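Break table etiquette, or: whose cans are these
Board: Shared Workshop > Housekeeping

orvokki_m
The break table is a small square table with drawers under it, a fact that has escaped everyone who uses it as a shelf. I wiped it down at 9 and by lunch it had drinks on it again. I'm proposing we keep one spot for open drinks and leave the rest clear.
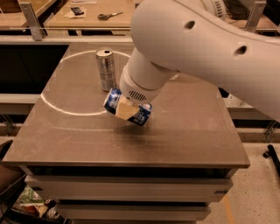 The drawers stay shut while anyone has a drink up there. I lost 144 Skatton labels to a cola in January and I'm still peeling them apart.

boonchu_fan5
One spot for five people? We'll need a booking system.

Severino Pastor
I'm with Orvokki on the labels, less so on the spot. A can is finished or it isn't. If it's finished, walk it to the bin. It's nine steps, I've done them with a bad knee.

standisov
Counterpoint – half of them aren't finished. Somebody threw out my drink last month with two good swallows in it. I think about those swallows.

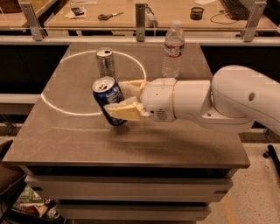

Labels should be stored somewhere else anyway, Orvokki, and I say that with love. As for the spot, we already have a white circle on the tabletop and it's a perfectly good coaster. The tall silver can fits inside it fine. The water bottle is outside, toward the back, but it has its cap on, so I'd let water off with a warning.

orvokki_m
Fine. Circle for open cans, capped bottles along the back. The labels aren't moving.

Severino Pastor
And empties?

standisov
Define empty.

Severino Pastor
Mosum had a rule for this at the old place. Anything still there at 5 goes in the bin, swallows included.

boonchu_fan5
I vote against, and I'm drinking faster.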